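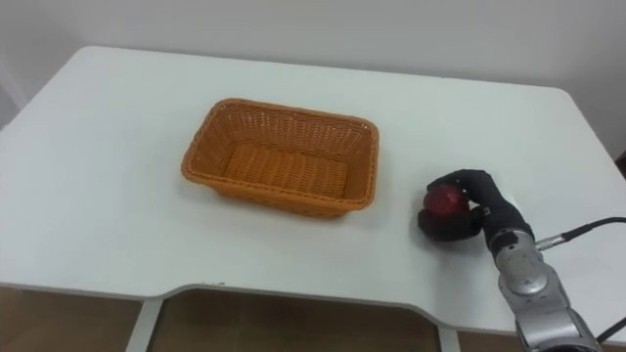 Figure 6. Apple and basket demo, right hand closed on the apple.

Support > Conari Arm > Operator Guide > Section 7: Running a Visitor Demonstration

Updated January, by Walid Haddadin

7. Running a visitor demonstration

This section covers the apple and basket demo as it is run on open days and during customer visits. It assumes that the arm is already mounted, calibrated and connected to the Willetti controller (Sections 3 through 5). If the arm has been moved since it was last calibrated, go back to Section 4 before you let anyone into the room.

7.1 What you need

- One table with a plain, matte top. White works best with the default vision settings.
- One basket with an open top and sides that slope outward.
- One red apple, firm, with no soft spots. Keep two spares out of sight of the camera.
- A glove cover for the hand, fitted with no folds at the fingertips.
- The Kinimura hand profile, loaded on the controller.

Clear everything else off the tabletop. Cups, badges and leaflets left by visitors are the usual cause of a failed object search.

7.2 Setting the table

1. Put the basket near the middle of the table with its long side facing you. It must be empty.
2. Put the apple to the right of the basket, with open tabletop between the two. If the apple touches the basket, the fingers will catch the rim on the way down.
3. Check that the arm cable has enough slack to follow the wrist through its full travel. It should leave the arm to the right, away from the basket.
4. Switch off any spotlights aimed at the table. A strong reflection on the apple can shift the grasp point.
5. Mark the visitor line on the floor with tape, 48 inches from the nearest table edge.

CAUTION: The arm can reach past the front edge of the table. Keep visitors behind the line whenever the motors are on, including during setup.

7.3 Starting the demo

1. Turn on the controller and wait for the steady green light. A cold start takes 60 seconds.
2. On the menu, choose Demo, then Program 901.
3. Set the speed to Low. Do not use Normal or High with visitors in the room.
4. Press Find Objects. The screen should list one basket and one apple. If it lists anything else, clear the table and press Find Objects again.
5. Tell the visitors that the arm is about to move, then press Run.

The hand comes down over the apple and closes. The program then holds still for a few seconds with the apple on the tabletop. This pause was added at the request of Guangming Guo, who runs most of our open days, so that people at the back have time to see the grip.

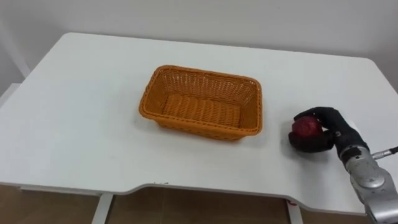
Most questions come during the pause, and you can make it longer. Press Hold once to stop the program at this point and press it again to carry on. The fingers stay closed for as long as Hold is active. After the pause the arm lifts the apple, moves left over the basket and lets go just above the basket floor.

NOTE: Do not leave Hold active for more than five minutes. The finger motors will warm up and the controller will show a temperature warning.

7.4 If the grasp fails

- The apple rolls away: press Stop, wait until the arm is fully still, then put the apple back by hand. Turn it so that it rests on its base.
- The fingers close beside the apple: run Find Objects again. If it happens twice in a row, recalibrate the camera.
- The apple slips on the lift: check the glove cover for dust or wax and wipe it with a damp cloth. Let it dry before the next run.
- Error 800 on the screen: the wrist has met more force than expected. Look for a trapped cable first.

CAUTION: Never reach for the apple while the hand is closing, even at Low speed. Press Stop first.

7.5 Letting visitors take part

Visitors may place the apple between runs if the motors are off and an operator is standing at the controller. Children need an adult with them. On the Moussa training stand the stop button is on the left side, so stand on that side of the table when someone steps up.

Visitors may not wear the teaching glove or use the menu.

7.6 Ending the session

1. Take the apple out of the basket with the motors off.
2. Choose Park and wait for the arm to fold.
3. Turn off the controller at the front switch, then at the wall.
4. Remove the glove cover and store it flat.
5. Write the number of runs and any error codes in the demo log.

Throw out any apple that has been dropped or used for a full day. Bruised fruit changes shape under the fingers and gives uneven results.

Contact Conari Support | Copyright Conari. All rights reserved. | Back to top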